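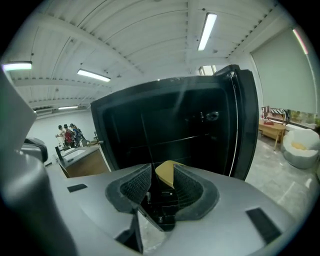
Une pince à main devant le caisson ouvert ; au fond de la salle, le comptoir et son évier.

Organiser une démonstration de pinces à main lors d'une journée portes ouvertes

Guide pratique à l'usage des équipes d'accueil
Établissement de Skelalville, service des démonstrations
Version en vigueur depuis le mois d'avril

Le présent guide s'adresse aux personnels chargés de préparer et de conduire la démonstration de manipulation présentée au public dans la salle Pellska. Il décrit la mise en place du poste, le déroulement d'un passage et la remise en ordre de la salle. Il complète les consignes générales de sécurité, dont la lecture demeure obligatoire avant toute prise de service.

Public concerné

La démonstration est ouverte aux visiteurs individuels et aux groupes scolaires. Les groupes sont limités à 5 visiteurs par passage, accompagnateur compris. Les demandes de visite sont adressées à Mme Roxana Palomino, responsable de l'accueil, qui attribue les créneaux et transmet la liste au démonstrateur la veille.

Les visiteurs mineurs peuvent tenir les pinces sous réserve de l'accord écrit de leur représentant légal. Le formulaire correspondant porte la référence 1 199 et se retire à l'accueil.

Matériel à réunir

Deux pinces à main, chargées et vérifiées
Les cubes marqueurs imprimés, un par pince
Le caisson noir à porte battante
Les petits objets à saisir, dans leur boîte
Un bloc multiprise et les câbles d'alimentation
Le cahier de passage et deux stylos

Le matériel est conservé dans l'armoire du service technique. M. Armindo Quintela en assure le prêt et vérifie l'état des pinces à leur retour. Tout défaut constaté sur une garniture de mousse est à inscrire au cahier avant le premier passage de la journée.

Préparation du poste

1. Installer le caisson face à la zone de manipulation, porte dégagée. Le démonstrateur doit pouvoir l'ouvrir entièrement sans déplacer de mobilier.

2. Contrôler les mâchoires. Les garnitures doivent être propres, bien collées et parallèles. Une pièce étrangère coincée entre les mousses se retire à la main, pince hors tension.

3. Fixer les cubes marqueurs. Les motifs noirs doivent rester lisibles sur toutes les faces exposées. Un cube rayé ou taché est remplacé.

4. Régler l'éclairage. Les plafonniers restent allumés pendant toute la séance. Si la lumière extérieure est vive, le store est abaissé. Les reflets sur les surfaces brillantes du caisson gênent le suivi des marqueurs et doivent être recherchés depuis la position exacte du démonstrateur.

5. Ranger les câbles le long du mobilier chaque fois que la disposition de la salle le permet. Lorsqu'un câble doit traverser le sol, le démonstrateur le signale oralement au groupe avant d'inviter quiconque à avancer.

Déroulement d'un passage

6. Accueillir le groupe près du comptoir. La présentation orale y est faite en entier, avant l'accès au poste. Les sacs à dos peuvent être conservés à cet endroit ; ils sont déposés avant toute manipulation.

7. Présenter la tenue des pinces. Le démonstrateur se place face au caisson, une pince dans chaque main, avant-bras tendus vers l'avant, mâchoires fermées et dirigées vers le sol. Cette position de repos est reprise entre deux gestes et chaque fois qu'un visiteur pose une question.

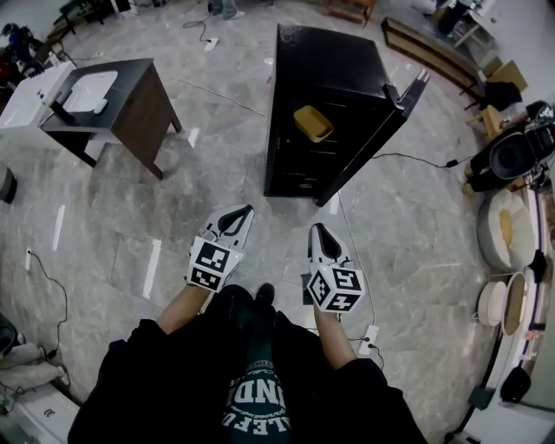

8. Exécuter le geste de référence. Le démonstrateur ouvre la porte du caisson avec la pince droite, saisit l'objet avec la pince gauche, le dépose à l'endroit convenu, puis referme. Le geste est effectué lentement, une première fois en silence, une seconde fois avec commentaire.

9. Confier les pinces à un visiteur volontaire. Le démonstrateur se tient à son côté et non derrière lui. Les autres membres du groupe restent en retrait.

10. Consigner le passage. L'heure, le nombre de participants et les incidents éventuels sont portés au cahier. Les objets tombés sont ramassés avant l'entrée du groupe suivant.

Incidents courants

La pince ne se referme plus : interrompre la séance, mettre l'appareil hors tension et prévenir le service technique au poste 59. Aucun démontage n'est autorisé en présence du public.

Le suivi est perdu : revenir à la position de repos, vérifier que les manches du démonstrateur ne masquent pas les cubes, puis reprendre au point 8.

Un visiteur se sent mal : l'asseoir à l'écart du poste et appeler l'accueil.

Remise en ordre

En fin de journée, la porte du caisson est refermée, les pinces sont mises en charge et le bloc multiprise est débranché. Le mobilier déplacé retrouve son emplacement. Mme Noeline Tamihana, chargée des locaux, procède à la fermeture de la salle après restitution de la clé.

Le cahier de passage est remis à M. Bevan Tamihana, qui établit le relevé de fréquentation. Le dernier relevé annuel faisait état de 3 828 visiteurs, toutes démonstrations confondues.

Renseignements

Pour toute question relative au présent guide, s'adresser à Mme Kylie Doolan, service des démonstrations, salle Pellska. Les propositions de modification sont reçues par écrit et examinées lors de la révision d'avril.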